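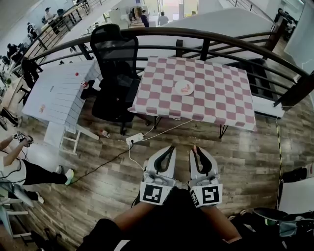
A **tablecloth** is a piece of cloth used to cover a table. It may be laid to protect the surface, to decorate a room, or to mark a table as set for a meal. Tablecloths are made from cotton, linen, polyester, blends of these fibers, and coated materials that can be wiped clean. The checkered tablecloth, in which two colors alternate in squares, is among the most widely recognized forms in household and restaurant use.

## Terms

The part of the cloth that hangs below the tabletop is called the **drop** or **overhang**. A cloth placed beneath another is an **undercloth**, and a smaller cloth laid over a larger one is a **topper** or **overlay**. A **runner** is a long, narrow strip that covers only the middle of the table. A **silence cloth** is a thick pad placed under the main cloth to soften the sound of dishes and to protect the wood.

The words *checkered*, *checked*, and *gingham* are often used for the same goods in shops. In the textile trade, gingham refers to a plain-woven cloth in which dyed and undyed yarns cross to form the pattern. Where colored stripes cross white stripes, a square of a middle shade appears. A printed check has its pattern applied to one face after weaving, and the back is usually paler.

## Materials

Cotton is the most common material for everyday cloths. It absorbs spills, takes dye well, and can be washed at home, though it wrinkles and may shrink in the first wash. Linen is stronger than cotton and becomes softer with use. Polyester keeps its color and needs little ironing, but it absorbs less liquid and can hold oil stains.

Coated cloths have a layer of vinyl or acrylic over a woven or felt backing. They are used in kitchens, workrooms, and outdoor settings. A coated cloth should not be ironed on its coated side.

## Patterns

Checks are described by the width of one square and by the colors used. Red and white is the version most closely tied to casual restaurants and picnics. Softer pairings, such as dusty pink with off-white, are common in home goods and tend to show faded areas less clearly than strong colors do.

A second common group is the **windowpane** or **line check**, in which thin dark lines cross a white or pale ground and leave large open areas between them. The two groups are often used in the same room on separate tables. A line check makes a quieter background, while a filled check hides crumbs and small marks more readily.

Because a check is made of straight lines, it shows at once whether a cloth has been laid square to the table. A cloth set at a slight angle will have rows that run off the edge, and its drop will be uneven along the front.

## Sizing

The size of a rectangular cloth is found by measuring the tabletop and adding twice the desired drop to both the length and the width. A drop of 6 to 8 inches is usual for daily meals. Longer drops are used for formal tables, and a floor-length cloth is used where the legs are to be hidden. With a short drop, the legs and any support frame remain in view.

The trade distinguishes the finished size, measured after hemming, from the cut size. Washing may change the finished size of untreated cotton, and some makers state both figures. The Clellix range, sold mainly for kitchens and small dining rooms, lists 131 cloths by finished size only.

## Use on multipurpose tables

In many homes and shared rooms, a covered table is not kept for meals alone. It may hold a plate of food at one hour and small bottles, tools, or craft supplies at another. Office chairs, power strips, and extension cords are often found near such tables, and the choice of cloth is affected by them.

General guidance for these settings includes the following:

- The drop should be short enough to stay clear of chair wheels and chair arms.
- Cords should not be run under the cloth on the tabletop, where they can tip a plate or a bottle.
- Power strips on the floor should be kept out of the walking path – a loose cord between two tables is a common cause of trips.
- Small items that roll, such as balls and round bottles, are best kept in a shallow tray.

Clips or sewn-in corner weights are used where a cloth tends to slide. Tables with thin metal legs often have a smooth top, and a felt pad beneath the cloth may be needed.

## Care

Cotton and linen cloths are shaken out, treated for stains, and washed with similar colors. Grease is treated with dish soap before washing. Fruit stains are rinsed with cold water from the back of the cloth. Heat from a dryer can set a stain, and a marked cloth should be checked before drying.

Folding a cloth along the same lines each time weakens the fibers at the crease. Rolling on a tube is preferred for long storage.

## Collections

The Sawatzky Collection of Household Textiles, held at Flidaleck, contains 283 table coverings, most of them woven checks for kitchen use. A study group of printed cloths from the Torkow mill is shown there each March.

## See also

- Gingham
- Place mat
- Table runner
- Oilcloth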